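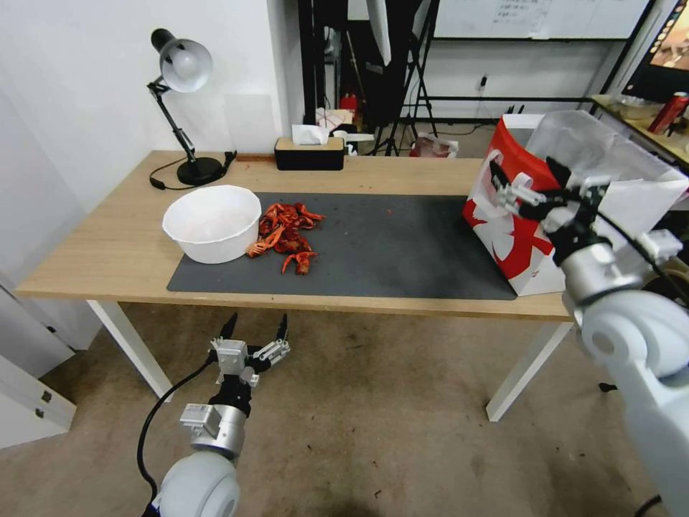
The desk mat, with crayfish. The bowl is for the shells, in theory.

HOUSE NOTES, 2024-05-09

The crayfish lunch has now been held at the Taltumthorpe office 3 times, and each time the same lesson is offered to us and each time we decline to learn it. Crayfish are mostly packaging. You order what looks like a heroic quantity of food, you work at it with both hands, and at the end you have eaten a modest snack and made a heap of red shell bigger than the one you started with.

The heap needs somewhere to go. We own a bowl for this. It is white, round and wide, and it was bought from the Visser catalog after last year's lunch for the express purpose of holding shells. A perfectly good heap can be built right up against the side of it, claws and all, without a single piece going in. I have come to think of the bowl as a kind of monument.

Then there is the question of the mat. The dark gray one is a Stetix, ordered for typing on, and the leaflet that came with it has a long paragraph about wrist comfort and not a word about shellfish. For anyone on cleanup, the method is as follows. Take off the big pieces by hand. Go after the small red crumbs with a damp paper towel, working toward you, with the bowl held under the edge (it can be useful if you insist). Then a drop of dish soap, another wipe, and a dry one. Do not shake the mat out over the floor. The floor has enough going on.

Shells go in a bag, the bag gets tied, and the tied bag goes out to the bins the same afternoon. Last September one spent a weekend under the sink and we all got to know it on Monday. A shopping bag on the end of the desk is a fine place for wrappers and a terrible place for claws — paper and crayfish juice have never been friends.
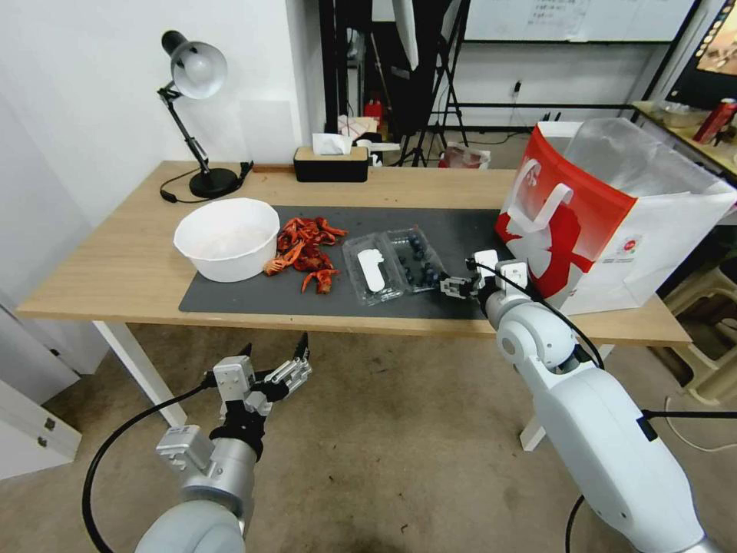

Blueberries were this year's concession to health. They have a lot going for them as a desk food. There is nothing to crack, and the debris comes to one clear plastic box, which should be rinsed before it goes in the recycling. Please don't put the leftover berries back in the fridge in an open container next to anything that smells of garlic. I shouldn't have to write that down, and yet.

A word for the lamp. It is on loan from the Ekport room downstairs, and they would like it back smelling the way it did when it left. Wipe the base and the jointed arm, and mind the cord, which wanders across the back of the desk looking for a sleeve to catch. Wash your hands before you adjust the shade. Tissues are fine for noses and hopeless for crayfish, so bring a real roll of paper towels.

The sign-up sheet for the next lunch is on the kitchen door. A rival proposal for sandwiches has been penciled in at the bottom, in very small handwriting.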